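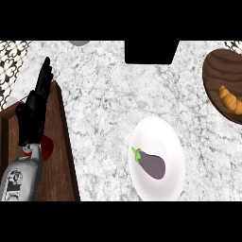

The man who runs the robot corner at the Clovgate shared workshop has a kettle, two chairs and a very long bench, and he insists on making the tea before he'll talk about any of it. He used to mend washing machines for a living. Four winters ago he decided he'd like to teach a robot arm to move food about in a kitchen, and he has been at it most evenings since.

"I started at home, in the box room," he says. "My wife was very good about it, but there's a limit to how many motors you can keep next to the ironing. So I brought the lot down here on the bus, in two trips, and I've never really taken it back."

What surprised me, when I sat down with him, was how much of the build lives on a screen. Before he lets the real arm near anything he works it all out in a simulated kitchen, with a marble worktop, an aubergine on a white plate and a croissant on a round board, and he looks down on it from above much as you'd look down at a chessboard.

"People come over expecting sparks and a soldering iron, and we do have those, bless them, but most nights it's me and the aubergine," he says. "You can make a mistake in there and all you've lost is the time it takes to drink half a cup. When I was learning on real vegetables I got through a shocking amount of soup."

He calls the project Dizon, after the street he grew up on, and he keeps its history in a stack of school exercise books. The latest entry when I visited was for run 262. Some entries are a full page long and some just say "no" and the time he went home.

I asked what had given him the most trouble, thinking he'd say the programming, and he laughed and put his cup down.

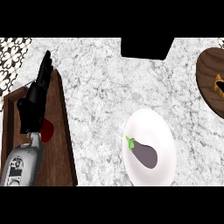

"It's the hand, it's always been the hand," he says. "Getting the arm over to the left side of the worktop is fine, I had that within a month. But then you've got to bring the fingers in at a sensible angle, and from above they hide the very thing you're trying to get hold of. I'll sit there with my head tilted over as if that's going to help me see round them! So I've learned to go slowly, and to stop and have a proper look before I close anything."

The real arm is still in pieces, with its shoulder clamped in a vice and the rest in bread trays under the bench. He has spent £833 on it so far, a figure he gave me rather quietly, and he reckons the wrist will want doing again before September, when the workshop has its open day and he would dearly like to have something moving.

"The lad from the Cenham club keeps telling me to buy one ready made," he says. "And he's probably right, you know, but then what would I do with my Thursdays?"

He refilled the kettle, and we went and looked at the bread trays.

Recent items
A second lathe for the Clovgate workshop
Notes from the Gitex repair evening
Cenham club: winter build nights
Sorting 82 drawers of screws
Open day: how to book a bench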